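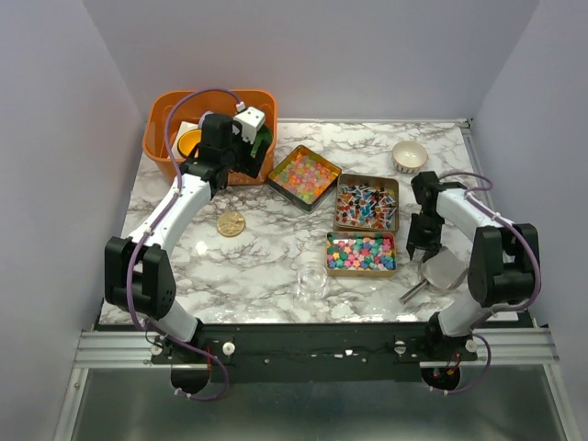
Free Ukulele Mornings Come to Prunham This Spring

PRUNHAM, Mar 17, 2025 - I've been wanting to write this one for months! Starting in April, the Hirkgate Music Room is opening its doors on Saturday mornings for free beginner ukulele classes, and everybody age eight and up is welcome (yes, parents, you too).

I'm Roos Leemans, and I've taught strings and general music in Prunham for a good while now. We ran a trial morning in February, expecting a couple of families and a quiet time of it. We got 97 people. I ran out of chairs, then I ran out of ukuleles, and Gregor Farquharson ended up teaching the C chord to a whole row of folks in the hallway!

So we're doing it properly. The Verschueren Fund has given us $3,941, and most of that went straight into instruments, tuners and spare strings. You can borrow a ukulele for the full term and take it home to practice. Gregor will lead the 10 a.m. group for kids, and I'll take teens and adults at 11:15. Each class runs 45 minutes.

We'll finish in June with a sing-along at the Cevilel bandstand. There are 200 seats on the lawn side, and I'd love to see them full, so bring your neighbors.

You don't need to read music. We'll start with songs that use 2 chords and go from there - if you can hum it, we can probably find a way to play it.

Sign up at the Hirkgate front desk any weekday afternoon, and ask for me if you want to talk about access or borrowing a left-handed instrument.

Media contact: Roos Leemans, Hirkgate Music Room, Prunham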